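Quick one tonight, I have to be up early and the kettle is in a box I can't find.

So. The move. Half of it is done and the other half is sitting in the hall looking at me. I said I'd write up how the unpacking goes because a few of you asked after the last post, mostly about the breakable stuff and whether I really did wrap everything twice. I did. I regret it. There is plastic everywhere in this apartment, I found a bit in my shoe.

The back room is the one I'm working in. It's going to be the sewing room / paperwork room / place where the guest sleeps if the guest is not fussy. Right now it's the unwrapping room. Blonde wood table, hole in the back for cables, folding chair against the wall. Nothing on the walls yet and I sort of like it that way, it's calm in there. Give me a month.

My system, if you want to call it that: one thing on the table at a time. One. I used to open four boxes at once and then I'd be standing in a ring of newspaper with a gravy boat in each hand. Now the thing goes on the table, the plastic comes off, the thing gets looked at, and then it has to go to its actual room before the next thing comes out. Slow, but I haven't lost a lid since I started doing it. The lids are the problem. Lids travel separately from their pots for some reason, like they've had an argument. 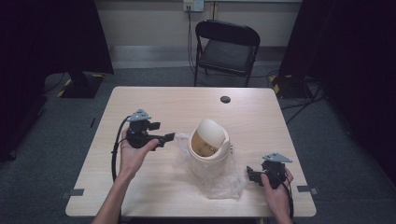

Anyway the other rule is don't pull. Clear plastic grabs onto itself and if you pull from the top, whatever is inside comes along with it. I learned this with a sugar bowl in the last move and I'm not over it. Open it out at the bottom, let it lie flat on the table, or flat-ish, then lift the thing up and off. You can leave the sheet where it is and use it as a mat while you check for chips.

Also check INSIDE things before you put them on a shelf. I keep packing small stuff inside bigger stuff and forgetting. Tonight so far: a tape measure, two corks, and a spare key I paid to have copied again in the spring because I was so sure it was gone. I thought the key was in the lamp box. It was in the soup tureen, obviously.

The cream pot with the lid is the one that started all this. If you've been reading a while you'll remember it from the old kitchen, it sat by the bread bin and had teabags in it, then clothespins, then nothing for most of a year. It's round and pale and has cute black lettering on it, which I said I was too old for when I bought it and then bought it anyway. I nearly left it behind. Wajid Chaudhry from downstairs at the old place (hi Wajid, I know you read these) offered to take it and I said yes and then at the last minute I said no. Sorry. You can have the toast rack.

What's going to live in it now: no idea. Candidates are thread ends, dog biscuits for a dog I don't have yet, or the little bags of screws from the Nilwood shelf that I still haven't put up. I'm leaning screws. There's something nice about a pot like that being full of screws.

The Nilwood shelf, since we're there. It wants 8 screws and came with 7. I've written to them. It was $54 and I think for $54 you get all the screws. Until that's sorted, the things that should be on the shelf are on the floor of the bedroom in a line, and I step over them in the dark, very carefully, like a burglar.

More on the table because somebody will ask. It's a plain one, pale, wavy grain, a rounded corner which I appreciate because I walk into corners. I've put no cloth on it. I thought about a cloth, and then I thought about plastic sliding around on a cloth and decided against. Bare wood is better for unwrapping. Things stay where you set them down and you can see a chip of glaze or a stray staple straight away. Wipe it first though. I didn't wipe it first and teh first three plates picked up some kind of grit.

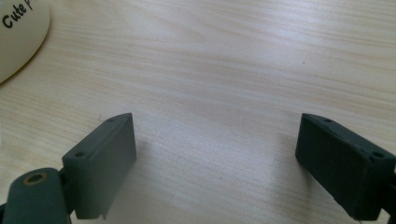
Gremstead, September 6, 2026

Picking this up again, fell asleep on the draft. Coffee now, out of a measuring jug, the mugs are still at large.

Got through the rest of the kitchen boxes before breakfast. Well, nearly the rest. There's one marked MISC that I'm scared of. There were 31 boxes on the mover's list and I'm not going to tell you how many are flat and in the recycling because it's embarrasing, but the pile is bigger than it was yesterday and that'll do.

Things that made it: the blue jug, all the everyday bowls, my mother's cake stand (wrapped in a towel and then another towel, plastic on top of that, I could hardly lift it), the clock that doesn't work. Things that didn't: one saucer. From a set I don't like. So I'm calling that a win.

Things I should have got rid of in July when I had the time and a working car: three colanders. A fondue set. The Ravn blender with no jug. Why did I pay someone to carry a blender with no jug? It went in a box, somebody taped the box, somebody carried the box down two flights and up one, and now it's here and it's still got no jug. If anyone has a jug for a Ravn I will post you the base, or the other way round.

What to do with all the plastic, that's the real question today. I've been smoothing out the bigger sheets and folding them, the wrecked ones go in a sack. The good ones I'll keep for the winter stuff, or for painting, because that back room does want painting eventually. The crumpled ones are useful too, actually useful, push a handful inside a pot or a vase and it holds its shape in the box and nothing rattles. I'd do that again next time. Not that there's a next time. I'm never moving again, they can carry me out of here. 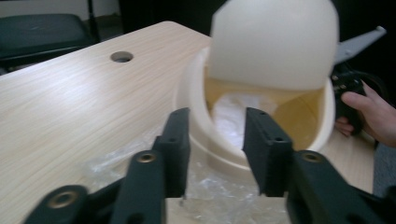 Posted in: Moving House / Pots, Jars & Lids

Few answers from the comments, fast, I have to go let the gas man in.

Yes I label the lids now. Bit of masking tape on the lid, same word on the pot. It doesn't have to be a sensible word. The cream one is PUDDING.

No I didn't use newspaper for the pale stuff, the ink comes off on it and then you're scrubbing. Paper for dark things and glass, plastic for pale things. If the plastic has been in an attic all summer it goes sticky, so maybe sniff it first.

The Prustska crate, for whoever asked, is the wooden one with rope handles and yes it's as heavy as it looks. I keep the cookbooks in it. Bad idea. Put the cookbooks in small boxes, lots of small boxes, your back will thank you and so will whoever is on the other end of the crate.

And the chair is just a folding chair, black, padded, comfy enough for an hour. I sat in it last night with a bowl of cereal and looked at the wall and thought about curtains. Beige wall, so what, green? Somebody tell me green is fine.

Doorbell. More when I find the mugs.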